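29 May 2020

Glue trials, bamboo offcuts from Stetham. Batch 2 sanded to 190, wiped, clamped overnight. Two joints opened at the ends, same side both times. Magnus thinks clamp pressure, I think the strips were too dry. Weigh them next time!!

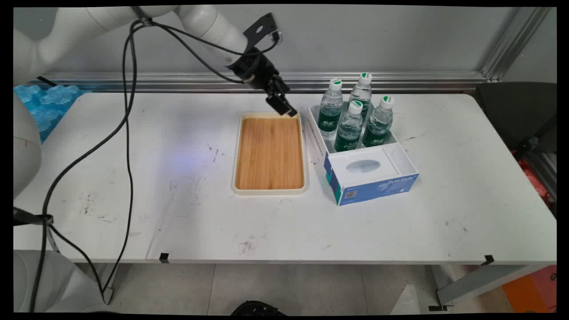 Tray with bamboo base, cream rim.

Gandlow glue nearly out, Kirstin to order more. Tried 600 g on the short lap joint, held. Didnt go higher, ran out of weights. Efa wants the oil finish tested too, 200 ml left in the tin so small peices only. Ross has the good clamps, get them back.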